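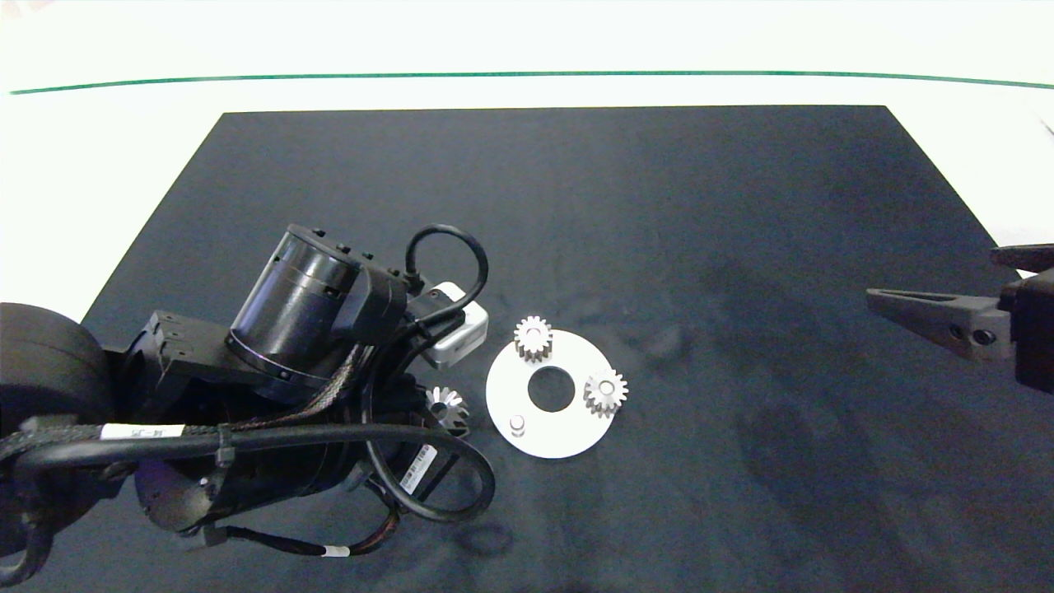
*Dark mat on one of the white tables in the assembly room at Perka, Busport.*

**Perka opens assembly room on Clultska Street**

BUSPORT, 9/28/25. The Perka workshop has opened a second room in the former Laitinen shoe store on Clultska Street. The room is set aside for small mechanical assembly, and the first evening course in it is already full.

Perka has taught bicycle and clock repair in Busport for 9 years. Until this month all of its classes met in one space over the hardware store, where the gear and clock work shared benches with the bicycles. Small parts went missing under tires and tool carts, and filings from the vise ended up in clean gearing. The two kinds of work are now kept apart.

The new room is plain. The walls were painted white over the summer and the old store shelving was taken out, apart from one unit at the back that now holds parts drawers. The tables are white as well, and the work is done on large dark mats laid over the tops. Vsevolod Romaniuk, who teaches the beginner course, said the mats were the first thing he asked for.

"Steel on a white table is hard to see under bright lights," Romaniuk said. "Put the same part on a dark mat and you find it right away. It also doesn't roll as far."

The mats mark easily. Romaniuk said he wipes them down at the end of each evening and does not worry about the streaks that stay behind. A mat will be turned over when one side gets too worn and replaced after that.

The lease on the Clultska Street space runs for 2 years. Rent is $400 a month, paid out of course fees and the money Perka takes in from repairs. Laitinen, which moved its store to the other end of the street in January, left the ceiling lights and the front counter in place. Perka is using the counter for sign-in and for the coffee machine.

The beginner course costs $190, with parts and the use of tools included. It begins with a seating exercise that has no screws in it at all, and students repeat it until they can do it without forcing anything. After that they move on to gear trains with different tooth counts, then to a hand-cranked counter, and in the last part of the course to a mantel clock movement that they strip and put back together.

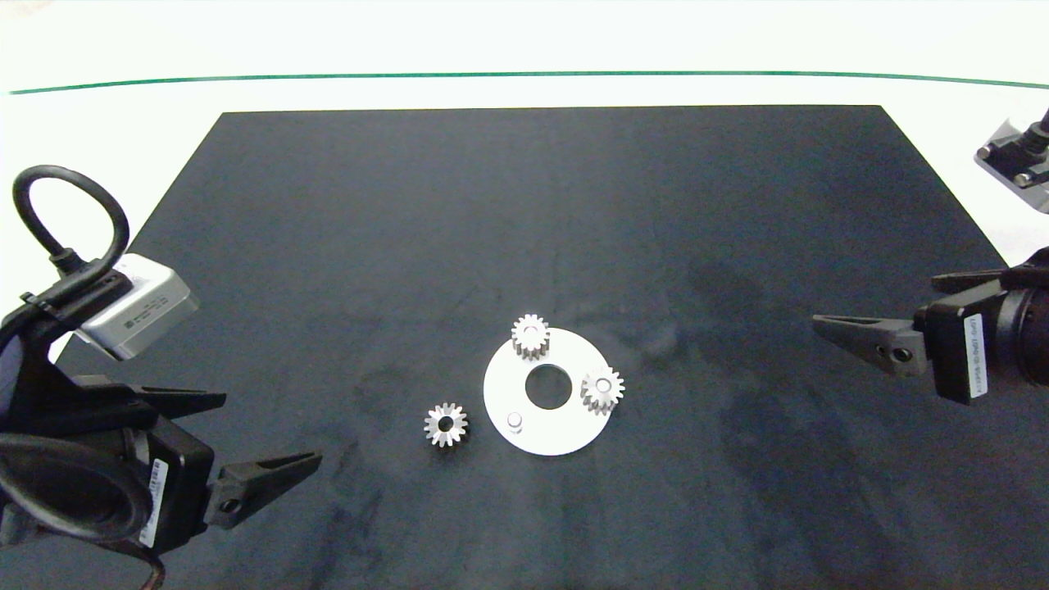 Seating a gear is harder than most beginners expect, according to Romaniuk. The bore has to go down straight over the post, and if the teeth meet tip to tip the gear will sit high and bind. The practice piece is a white disc with a round hole through the middle, and it takes silver spur gears. With two gears in place, one at the upper left and one at the right edge, the short post at the lower left is still bare and the third gear lies on the mat beside the disc. The gears look alike, so a student does not have to work out which one goes where and can pay attention to how it goes on.

Romaniuk asks students to leave each loose gear flat on the mat, close to the post it is meant for, before picking it up. He also asks them to turn a gear slightly as it goes down and to stop if they feel it catch. Pressing harder is the most common mistake in the first session, he said, and it can leave burrs on the bore that make the next try worse.

"People want to push," he said. "I tell them to lift it off and start over. There's no prize for getting it done first."

Tools stay off the mats during the first session. Tweezers and small screwdrivers are handed out from the second session on and go back in the drawers before anyone leaves. Students who wear loose sleeves are asked to roll them up, and food is kept at the front counter.

The older room over the hardware store will go on as before with bicycle repair and the open repair hours. Clocks brought in by customers should still be dropped off there. They will be carried over to Clultska Street for the work and can be picked up at either address.

A second beginner course is planned for January. Sign-up will be at the front counter on Clultska Street, and people already on the waiting list will be called before places are offered to others. An advanced course on clock movements has been discussed, but Romaniuk said no decision will be made until the first group has finished.

The sign over the door still reads Laitinen. Perka has ordered a new one and expects to have it up before the January course begins. Until then, visitors should look for the green door next to the bakery.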